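Arroz solto na panela elétrica: proporções, ordem e tempos

Este guia cobre o preparo de arroz branco agulhinha em panela elétrica com painel digital, numa bancada ou mesa fora da cozinha. O procedimento serve para qualquer modelo com programa de cozimento e função de manter aquecido. Foi testado com a Trirnura de casa e com uma Mamani mais antiga; os tempos variam pouco entre as duas.

Material

Panela elétrica com cuba removível
Copo medidor da própria panela
Óleo vegetal
Sal
Peneira fina
Tigela pequena
Espátula de plástico ou madeira

Posição da panela

A mesa deve ser firme e nivelada. Com a panela inclinada, a água se acumula de um lado e o arroz do lado oposto fica duro. Deixe um vão livre entre o corpo da panela e qualquer parede ou prateleira, porque o vapor sai pela tampa e mancha madeira e pintura. O painel fica voltado para quem opera. O cabo vai direto à tomada, sem extensão enrolada; a minha panela consome 800 W e uma extensão fina esquenta.

O óleo e a tigela ficam ao lado da panela antes de começar. Depois que a cuba está quente, não convém atravessar a sala atrás de uma tampa ou de uma colher.

Lavagem

Coloque o arroz na peneira e passe em água corrente, mexendo com a mão, até a água sair quase transparente. Três passagens costumam bastar. Escorra por cinco minutos. O arroz encharcado altera a proporção de água e é a causa mais comum de resultado empapado.

Não lave dentro da cuba. O atrito dos grãos desgasta o revestimento antiaderente.

Óleo

Seque a cuba por fora antes de encaixá-la. Água entre a cuba e a placa de aquecimento produz estalos e leitura errada do sensor. Com a cuba no lugar, adicione uma colher de sopa de óleo para cada dois copos medidores de arroz. Espalhe pelo fundo com a espátula.
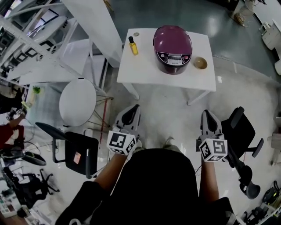

Quem usa alho deve refogá-lo nesse ponto, com o programa de cozimento ligado e a tampa aberta, por dois minutos. Alguns modelos não aquecem com a tampa aberta; nesse caso, refogue no fogão e transfira. Junte o arroz e mexa até os grãos ficarem cobertos de óleo.

Água e sal

A proporção de partida é um copo e meio de água para um copo de arroz, medidos com o mesmo copo. Para arroz mais macio, suba para um e três quartos. As marcas internas da cuba costumam ser calibradas para arroz japonês e não valem para o agulhinha.

O sal entra dissolvido na água, uma colher de chá rasa por copo de arroz. Nivele a superfície com a espátula. Grãos grudados na lateral, acima da linha da água, ficam crus; empurre-os para baixo.

Cozimento

Feche a tampa e selecione o programa de arroz branco. Não abra durante o ciclo. Quando a panela passar para a função de manter aquecido, espere mais dez minutos com a tampa fechada. Depois solte o arroz com a espátula, de baixo para cima, e feche de novo se não for servir logo.

O arroz se mantém bem por duas horas aquecido. Depois disso resseca nas bordas. O que sobrar vai para a geladeira em recipiente raso.

Limpeza

Desligue da tomada e espere esfriar. Lave a cuba com esponja macia. Passe um pano úmido no painel e na parte externa da tampa. Respingos de óleo na mesa saem com detergente neutro diluído. Esvazie o coletor de vapor, se houver; em novembro, com calor, a água parada ali cheira em um dia.

Comentários

Rami Masri
A minha Rorkik sempre deixava uma crosta no fundo. Reduzi o tempo em manter aquecido e melhorou bastante. Para integral, qual a proporção?

Autor
Dois copos e meio de água por copo de arroz, no programa próprio para integral. Deixe de molho por meia hora antes.

cozinha_724
Eu lavava na cuba fazia anos. Está explicado o estado do fundo.

Marli
Dá para fazer sem óleo nenhum? Fiz assim e ficou bom, só grudou um pouco mais.

Voltar ao topo | Contato | © Multhorpe. Todos os direitos reservados.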